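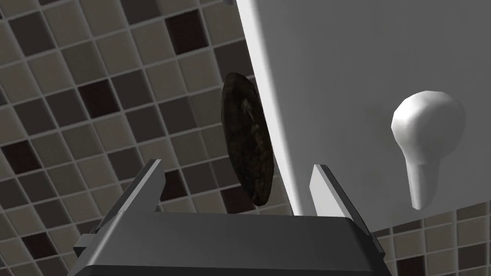 gravelpit
ok but is 68 percent in sim worth anything if you haven't moved it onto the real arm yet? not trying to be rude, I've just been burned by this exact kind of number.

tinwhistle
Not rude. It's the sim number and I labeled it the sim number. Real arm is next, waiting on a wrist mount. I posted now because the method part is what I want torn apart, before I sink another month in.

For anyone who came in from the other thread. Wrist view only. No overhead camera, no depth. The policy gets the picture from the hand plus joint angles, plus a one-line instruction. 834 demos, all in sim, all teleoperated by me (my thumb hurts). Test is 160 episodes on object placements it hasn't seen. Baseline is the same net trained on the same demos without the background shuffling.

halfduplex
what's the baseline get

tinwhistle
Lower. Running it again as we speak, I had a seed bug and don't trust the first figure. Will post.

halfduplex
so you posted the good number and not the comparison. cmon

tinwhistle
Fair. Should of waited.

okra_season
I like the tile floor. Everybody trains on a flat gray table and then wonders why it falls over on a kitchen counter. Are the tile colors random per episode or is it one texture you rotate around?

tinwhistle
Random per episode. Colors, grout shade, tile size, rotation, light level. The red-brown and dark taupe ones come out of a palette I made, base tile is drawn separately. Light goes down pretty far on purpose, you can tell from the still I opened with. Dark object in dim light is where the unshuffled version really fell apart when I was just eyeballing it.

gravelpit
"eyeballing it"

tinwhistle
yes yes

sump_pump_dan
Did something similar with the Badadus sim tools last winter. Shuffled everything, floors, lights, the lot. Success went DOWN compared to a plain floor until I roughly doubled the demos. Net spends all its effort learning to ignore floor. With 834 I'd bet you're still on the wrong side of that. Have you plotted success vs number of demos?

tinwhistle
Not yet. Good idea. I can cut the set into pieces tonight.

halfduplex
this is what I was getting at. without the curve and the baseline you can't say the shuffling did anything. might be the wrist view doing all the work. might be easy objects.

okra_season
Disagree a bit. Wrist view alone doesn't get you much for free, the object leaves the view the second your approach goes wrong and the policy has nothing to go on. I'd call 68 decent for no overhead cam. What's the time limit?

tinwhistle
900 steps. Most good ones finish way before. The failures mostly run out the clock hovering.

okra_season
hovering over the object or over nothing?

tinwhistle
Both. Worst kind is with two objects near each other and the instruction names the other one. It lines up on the wrong one, stalls, drifts. Fingers wide open the whole time like in the still. Never closes. I don't count those as grasp failures, they go in a separate bin, call it "wrong target or no commit".

gravelpit
why one bin? those are two different problems. wrong target is language, no commit is control. split it or the paper table is useless

tinwhistle
Because I can't always tell which. It lines up on A, never closes, was told B. Did it pick A? or was it lost

gravelpit
log where the fingers point at the last step. nearest object to the midpoint between the tips. done

tinwhistle
hm. ok yes thats easy enough.

sump_pump_dan
Careful with that one. Nearest in 3D or nearest in the image? From a wrist cam those disagree all the time. Something can look like it's sitting right in the gap between the fingers and be way below them.

gravelpit
3D obviously, he's in sim, he has the poses

sump_pump_dan
He has them NOW. Then he moves to the real arm and can't compute his own metric.

gravelpit
so put markers on the objects. people do it

sump_pump_dan
And then the markers are in the wrist view and the policy sees them. Seen this movie.

okra_season
you could hand label the final picture for the real runs. 160 isn't that many, it's an evening

tinwhistle
I'd rather do that. Labeling blind, without the instruction shown, so I don't talk myself into anything.

halfduplex
better if somebody else labels. you trained it, you want it to win

tinwhistle
Volunteering?

halfduplex
no. maybe. send me twenty and I'll see how bad it is

ferrite_bead
Long time reader of this thread series. Question on the gripper model: is that the stock Hemmin two-finger or did you change the tips? Asking since we found at Nallmont that fingertip shape in the render mattered more than floor or light. The policy uses its own fingers like a ruler. Swap the tips and everything goes.

tinwhistle
Stock, didn't touch it. Haven't shuffled the gripper look at all. Was that color or only shape?

ferrite_bead
Shape a lot, color a little. Shading too. If one finger is always the bright one in your renders it will happily lean on that. Move the light source around, brightness by itself isn't enough.

tinwhistle
Ugh. I vary the brightness. Light direction is fixed.

ferrite_bead
There's a thing to fix before the wrist mount shows up then

gravelpit
so all 834 demos have the light from the same side?

tinwhistle
Yep. I can re-render without redoing the teleop, actions are saved seperately from the pictures. Couple days of machine time on the small box.

sump_pump_dan
Skovura loader has a replay option for that if yours chokes on the saved states. Mine did

tinwhistle
Mine's homemade, will try it first. Plan: re-render with light direction moving, rerun baseline, split the bin, do the demo curve. Then the 68 gets replaced by whatever comes out.

halfduplex
and if it drops?

tinwhistle
then I post that

okra_season
post the hovering clips too please, I want to see if they drift toward the same side every time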